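Looking After Books at Home
Household tips from the Griltden Readers' page

Most of the books that come to us for repair are ordinary ones: a royal biography read to pieces, a set of history paperbacks, a family Bible. Nearly all the damage was done on the shelf or on the way to and from it. The tips below cover the usual trouble.

Taking a book off the shelf

Don't hook a finger over the top of the spine and pull. That's how the cloth tears at the headcap. Push the books on either side back a little, grip the one you want by the middle of its spine and draw it out straight. If you can't get your fingers in, the shelf is too full. Move a couple of titles elsewhere.

Tall biographies with thick text blocks should stand upright with support on both sides. A heavy hardback left to lean will pull away from its case in time. Anything too tall for the shelf is better lying flat than standing on its fore-edge.

Light and damp

Keep shelves out of direct sun. Red and purple dust jackets fade first, usually along the spine. A clear polyester jacket cover helps with handling but won't stop fading.

Leave a gap of 2 cm between the books and the back of the bookcase, and more if it stands against an outside wall. In October, before our wet months start, I pull everything forward and run a hand along the back panel. If it feels cold and clammy, the bookcase moves to an inside wall.

For a musty book, stand it on end with the pages fanned in a dry room for a day or so. Then put it in a lidded tub with an open dish of bicarb soda and leave it for 10 days. Don't let the powder touch the paper. Yaw Asante uses unscented cat litter for this and gets the same result.

Dusting

Hold the book firmly shut and brush the top edge from the spine outwards with a soft, wide paintbrush. A new one from the hardware store is fine, but keep it for books only. Wipe the shelf with a barely damp cloth and let it dry fully before anything goes back.

Setting up a place to work

Clear a flat surface larger than you think you'll need, with space to lay the book open and room beside it for loose pages in order. Pale surfaces are good, as small flakes of paper and leather show up against them. Wash and dry your hands. Leave the tea in the kitchen.
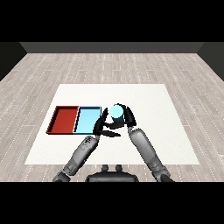
Mending a torn page

Never use sticky tape. It yellows, the glue soaks into the paper and it's a miserable job to get off. Use Japanese tissue and wheat starch paste, both sold at art suppliers.

Tear the tissue into a strip slightly wider than the damage so it has a feathered edge. Brush on a thin coat of paste, lay it over the tear and pat it down. Put baking paper on both sides of the page, close the book and leave it under a weight overnight.

Loose plates

Glossy portrait plates often drop out of older biographies. Run a line of PVA no wider than a matchstick down the inner edge, slide the plate back in until it meets the gutter, and weight the book as above.

When to stop

Leave red, powdery leather alone, and don't try to flatten vellum. Get a quote first if the book matters to you. Rebacking a cloth hardback starts at roughly $40 an hour where I live, and it's slow work.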